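Part 3: Laying bottles on the shelf unit

Okay, your Plirkavine unit is up and level, so now we get to the fun bit! I keep most of my bottles on their sides (more of them fit that way, and I can grab one by the neck).
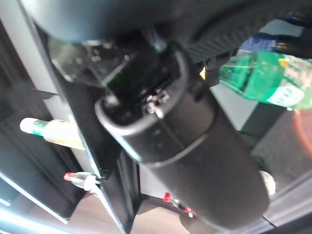 Before you load anything

1. Wipe each bottle and tighten the cap. I turn mine upside down over the sink for a few seconds, just to be sure.

2. Start with the big ridged ones, like the green plastic kind. Lay them with the neck pointing in toward the middle of the shelf.

3. Put small bottles on the other side of the post. If you mix sizes they roll into each other, and I've chased enough of them across the floor, thank you.

4. Turn the labels up where you can. Sevim Toprak skips this step and her shelf works fine, so it's your call.

Note: leave a gap of 2 inches at each end for your fingers. I didn't on my first try and had to unload the whole row.

Caution: nothing fizzy on its side, please! Stand those up on the bottom shelf. Same goes for glass and anything with a pump top.

5. Give the unit a gentle push. If a bottle rolls, go back to Part 2 and check the feet again.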